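Nukitley Folding Table: Owner's Guide
Section 4. Putting it up, cleaning it, putting it away
Revised 2020-11-08 by Shahab Esfahani

Before you start

Clear a patch of floor larger than the table. Everyone skips this step and then carries a half-open table across the room like a startled crab. Shoes on, please. The table is not heavy, but it knows where toes are.

You will need: the table, a level floor, two hands. A second person is welcome provided they can be trusted not to give directions.

4.1 Unfolding

1. Lay the table on its side with the carry handle facing up.
2. Release the catch beside the handle. It is stiff on a new table and remains fairly stiff on an old one.
3. Open both halves until the top is flat against the floor, legs upwards.
4. Swing out the first pair of legs and push the brace down until it clicks.
5. Slide the locking ring over the brace joint. A leg without its ring in place is merely resting.
6. Repeat for the second pair.
7. Turn the table on to its side, then lift it on to its feet. Do not roll it over on two legs. The legs were designed for standing.

CAUTION: Keep fingers clear of the centre hinge while opening or closing. The hinge does not distinguish between fingers and crumbs.

4.2 Loading

The top will carry 75 kg spread evenly. One adult standing in the middle to change a light bulb does not count as spread evenly, however still they stand.

Note: Bahman Hosseinzadeh in our returns department can tell from the shape of the bend what was being attempted. He is discreet, but he does keep a list.

4.3 Cleaning the top

The white plastic top has a moulded pattern of shallow grooves. It looks smart, it hides small scratches, and it will collect anything you spill with real enthusiasm.

1. Brush off loose bits first. Wiping them about with a cloth only files them into the grooves.
2. Mix a little washing-up liquid into a bowl of warm water.
3. Wipe along the grooves, working from the middle outwards.
4. For anything that has set, use an old toothbrush. Label it afterwards.
5. Rinse with a clean cloth and dry with a towel. 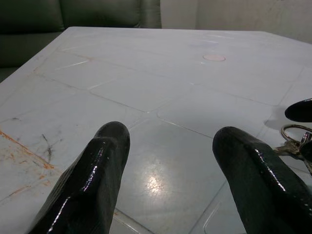 Fine scuffs are normal and come with use. They show most under a ceiling light, so if they bother you, try checking the table from the other side of the room. Do not use scouring powder, wire wool or the rough side of the sponge, all of which will remove a mark by replacing it with a larger one.

CAUTION: No hot pans straight from the hob. Use a mat. We do not sell replacement tops, and a tablecloth bought in a hurry is never a nice one.

4.4 Putting it away

1. Make sure the top is dry, grooves included.
2. Turn the table over, slide back the rings and fold in the legs.
3. Close the two halves and fasten the catch.
4. Store upright, indoors, with nothing leaning on it.

For spare locking rings, quote part 94 when ordering from Drakbridge.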